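I gave up buying bread in March, mostly because the bakery near us closed and the supermarket loaves go stale in a day. My first four were flat. Aleksandra told me to stop adding flour every time the dough felt sticky, and she was right.

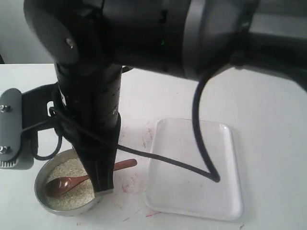 The other change was time. I used to leave the dough for an hour and hope. Now it goes in the fridge overnight – 8 hours at least – and gets baked before work. I fold it a few times in the first hour and otherwise leave it alone.

The crust is still too thick on the bottom. Next week I'm going to try a second tray under the pot for the last 20 minutes.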